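The Toast Gets Worse as the Price Goes Up

A skeptic's walk through the small appliance aisle

By Welington Camargo

My grandmother's toaster had a lever and a knob. The knob was numbered one to five, everybody in the house knew that anything past three meant scraping, and it ran until the cord gave out. I bring it up because I spent most of December reading the claims printed on boxes of new toasters, and I've come away believing very little of them.

Take the word "precision." Gratwood puts it on the box, on the tag, and in the first line of the manual. I asked the company what was being measured so precisely. A spokesman wrote back that its toasters offer "a more exact browning experience." I asked again, more exact than what, and got a link to the store page.

Most toasters at the low and middle end run on a timer. You turn the setting up and the wires stay hot longer. Bread from the freezer, bread that's two days old, and a slice of raisin loaf all get the same number of seconds at the same setting, and they come out looking nothing alike. Some costlier models try to adjust for heat left over from the last round. A few do it well. The Skivton I borrowed did it so badly that the second batch came out paler than the first every morning for a week.
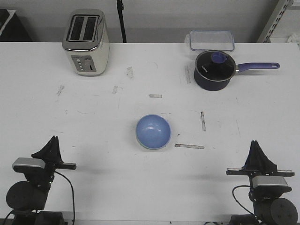

The sales pitch leans hard on how a toaster looks, and I'll admit it works on me too. Makers have settled on a kind of soft nostalgia: rounded corners, cream and brushed silver, two slots on top, and then a gray panel on the front with a dial and a column of little round buttons. It looks like something from an old diner crossed with a car stereo. I have no quarrel with cream. My quarrel is with paying extra for it and being told the extra went into the heating. When I asked Saxena, which sells one body in plain white and in a "heritage" color for 18 dollars more, whether the insides were different, the answer was no. At least that was a straight answer.

Then there are the buttons. Bagel is supposed to heat one side more than the other, and on the better machines it does. On the Teteo it ran both sides the same and just took longer. Defrost adds time. Reheat is a short cycle, which you could get by pressing cancel. Cancel, I grant you, is useful.

To be fair to the industry, I did try to find the people who love this stuff. Teteo pointed me to its own customer survey, in which 1,848 owners answered and a large majority called themselves "satisfied" or "very satisfied." I asked to see the questions. One of them was whether the toaster made toast. Nowhere did it ask how often anyone used the other settings, and I'd have traded the rest of the survey for that one answer.

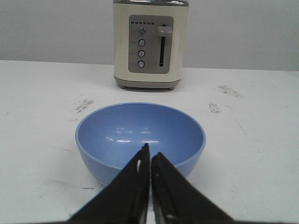
The repair side is where I lose patience. I called a man who has fixed small appliances for most of his life and now mainly turns people away. The cases on newer toasters are often riveted or clipped shut, he told me, and by the time he has one open he's used up more labor than the thing cost. He sees some 600 machines a year of all kinds and says toasters are hardly worth carrying in from the car. The usual trouble is a catch that won't hold the bread down. On my grandmother's you could get at it with a screwdriver.

Gratwood offers a 2-year warranty and calls it generous. Read the terms and you'll find crumbs excluded. The manual words it as "damage arising from food residue," and I would like to meet the toaster that has never had food residue in it.

So what should you buy? If yours works, keep it. Empty the tray. If it doesn't, get a plain one with slots wide enough for the bread you eat, and check that the lever lifts high enough to free an English muffin without a fork. Try that in the store. The clerk may stare, but mine went and found me a muffin.

READER COMMENTS (4)

dot_in_the_kitchen
We have the Skivton. Second batch pale, yes, every time. I thought it was our bread.

R.M.
Disagree about the bagel button. Mine works fine and I use it daily. Not everything is a scam.

crustfirst
You skipped toaster ovens completely??

oldwiring
Please tell people to unplug it before going in with a screwdriver. Otherwise good piece.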